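Home | Essays | Rooms | About

In praise of the sofa throw
2 min read

I will defend the throw blanket against anyone. A friend calls mine a dust sheet with ambitions, and he is wrong. Put a boldly patterned throw over a bright sofa and the whole corner wakes up. An orange sofa under black and white is my favourite pairing of all — loud, cheerful and very hard to sulk on.
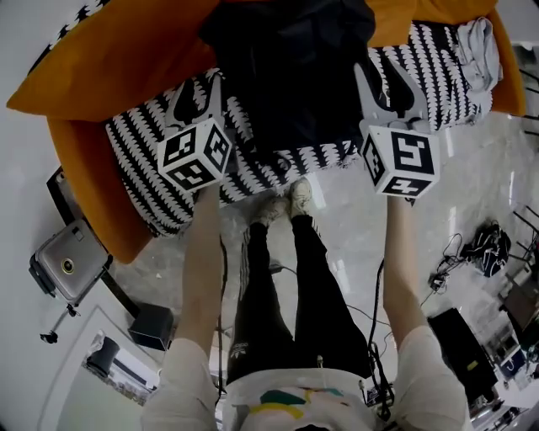

My other argument is about clothes. Every sofa ends up with a jumper on it, or a T-shirt, or the thing you meant to carry upstairs in April. I used to mind terribly! Now I fold what's there and carry on. Folding on a sofa is lovely work: the seat is a good wide surface, the arms hold the finished pile, and you can sit down the moment you've had enough.

Big plain rooms need this sort of thing most. Give me white walls, a metal ceiling and strip lights, and I'll ask for one soft, bright piece of furniture before I ask for anything else. 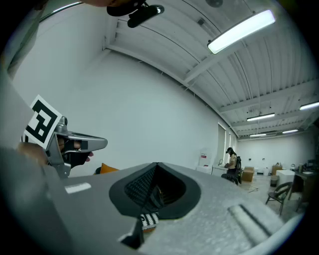 Ojārs Liepiņa, who taught me to fold properly, smooths the throw first and deals with the clothes second. I do it the other way round, clothes off and then a good shake, and we have argued about it over 2 pots of coffee. His way is quicker. Mine gets the crumbs out.
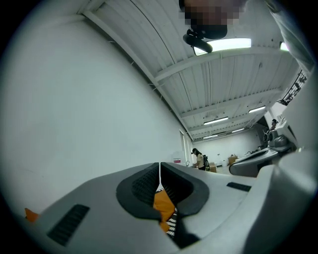
And please, let the throw hang over the front a little. Tucked in tight, it looks like a hospital bed, and it'll come untucked by teatime anyway. I like a fold or two left in it, and one corner lower than the other.

Contact | © Tostska | Back to top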